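Search this site
Go

The house rules, revised again

1 July 2021
by Odair Toledo

I have been writing rules for the two-arm cell at Womora since last August, and the document has now reached 12 pages, two of which are a table of contents. I am told this makes it a standard.

The first version was one line long: "Put things back." It turns out that people have very different ideas of what "back" means when the thing is a plate.

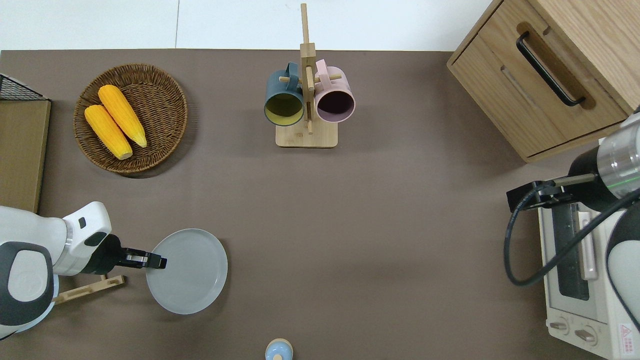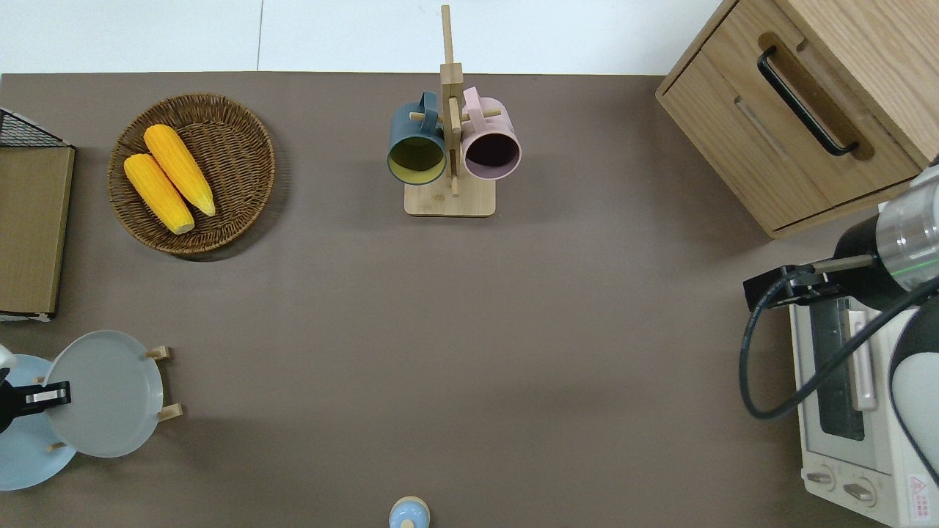 Corn in the basket, mugs on the tree, and a clear stretch of table in the middle. Rule 4 covers that last part, and it is my favorite. The middle belongs to the arms. Your coffee does not live there, and neither does your phone, even for a second, even face down.

Rule 5 is about cables. Anything that hangs off a wrist gets a slow walk through its full range before the first run of the day, with a person watching the cable and nothing else. Lins wanted this to be a checkbox. I wanted it to be a signature. We settled on initials, and everyone is equally annoyed.

Rule 7 says that moving a prop means writing it down. We lost most of a week to a cabinet that had crept over, a nudge at a time, while the log swore it was where it had always been. I do not blame the cabinet.

Rule 9 is the speed limit. When a person can reach the table, the arms run at the slow setting, and "I was only leaning in" counts as reaching. I have heard that sentence 75 times and have used it myself at least once, which is why there is now a line on the floor.

Should the person who wrote the task also be the one holding the stop button?

Someone else should hold it. The author knows what the arm is supposed to do next and will wait for it to do that, a little too long. A person with no stake in the run presses sooner. We also swap holders after each break, as a bored thumb is a slow one.

Trosto, down the hall, has a rule book of 3000 words and asked to borrow ours. Ours is 3265. I sent it over with some pride and then spent the evening cutting the section on labeling drawers, which had grown a subsection on pens.

Contact | Copyright Odair Toledo | Back to top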